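We use cookies to improve your experience on this site. By continuing to browse, you accept our cookie policy.

4. Watering Behavior and Household Routines

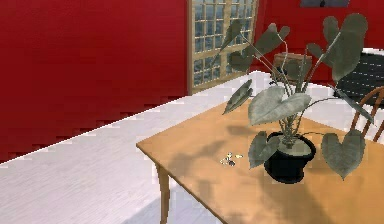 4.1 Reported frequency and its limits

The survey asked respondents to state how often they watered the plants kept in their main living area. Answers to this question were difficult to compare. A household that reported watering "every week" could mean a fixed day, a loose habit of checking, or an average taken over a year in which the summer and winter routines had little in common. Of the 543 households in the Tiltska sample, most gave an answer in days, but a sizable group wrote in replies such as "when it looks dry" or "when my mother reminds me." These written replies were kept and coded separately, following the procedure described in Section 3.

Earlier work on indoor plant care has tended to treat frequency as the main measure of attention. We found it to be a weak one. Households that watered on a fixed schedule did not report fewer plant losses than households that watered by inspection, and the gap between the two groups narrowed further once the number of plants was taken into account. What did separate households with low losses from those with high losses was whether one person or several held responsibility for the task.

4.2 Shared responsibility

Where two or more adults watered the same plants without an agreed division of work, respondents described both overwatering and neglect, at times for the same plant within a single season. One respondent in Prilow wrote that she and her husband had each watered a fern on the same evening for most of a winter, and that neither had known of it until the floor beneath the stand began to warp. Others described the reverse case, in which each adult assumed the other had done it.

Households with a single designated caretaker reported fewer such events. This should not be read as a recommendation. In several interviews the designated person described the task as a burden, particularly during travel or illness, and the arrangement had often come about without discussion. Agyeman's interview notes record that the phrase "it just became mine" appeared, with small variations, in both study towns.

Figure 4. Foliage plant in a round black pot on a wooden table (rendered image).

4.3 Placement in the home

Placement was recorded by room and by the type of surface on which each plant stood. Tables and windowsills were the most common supports, followed by the floor and by purpose-made stands. Respondents gave reasons for placement that had more to do with the household than with the plant. Access to daylight was mentioned often, but so were the reach of small children, the habits of cats, and the need to clear a surface before meals.

The last of these deserves comment. Plants kept on tables used for eating were moved more often than any others in the sample. In the Prilow interviews, respondents described shifting such plants to a counter or a chair before dinner and returning them afterward, or the next morning. We had not anticipated this pattern and the questionnaire did not include an item for it. The accounts reported here therefore come from the interviews alone, and we cannot say how common the practice is across the wider sample.

Movement of this kind appears to be connected to watering. Several respondents said that they noticed the weight of the pot when they lifted it and judged the need for water by that. Others checked the saucer while the plant was in their hands. For these households the meal, more than the calendar, set the rhythm of care. A plant on a high shelf offered no such occasion, and shelf plants were the ones most often described as forgotten.

4.4 Seasonal change

Respondents were asked whether their routine changed between summer and winter. The majority said that it did, although the direction of change was not uniform. Households with central heating in Tiltska more often reported watering at the same rate or slightly more in winter, citing dry air. Households in Prilow, where stove heating of a single room remains widespread, more often reported watering less and moving plants away from the heated room altogether.

November stood out in the diaries kept by the interview group. Entries for that month were the longest of the year and mentioned plants more often than entries for any other. Part of this is an effect of the calendar: plants kept on balconies over the summer had been brought indoors by then, and space had to be found for them. The diaries also record disagreements over this space — who would give up a desk, which window could no longer be opened — in greater detail than the questionnaire would have allowed.

4.5 Comparison with the Wijaya diaries

The Wijaya diary collection, assembled by our project before the present survey, contains 2852 dated entries that mention at least one houseplant. The entries are short and were not written with plant care in mind, so comparison is limited to the timing of watering and to the person named as doing it. On both points the two sources agree in outline. Watering clusters toward the end of the working week, with Friday the most frequent day, and one member of the household is usually named throughout.

They differ in the treatment of loss. Survey respondents tended to give a cause when a plant died, most often too much water or too little light. Diary writers rarely did so. A plant is present in one entry and absent from the next, and in many cases we learn of its removal only through a remark about the empty pot. Retrospective questions may lead respondents to supply explanations that they did not hold at the time, and the loss figures in Section 5 should be read with this in mind.

Coding of the written replies was carried out by Selorm Agyeman with the support of the Trikimitz household studies program.

Last updated: November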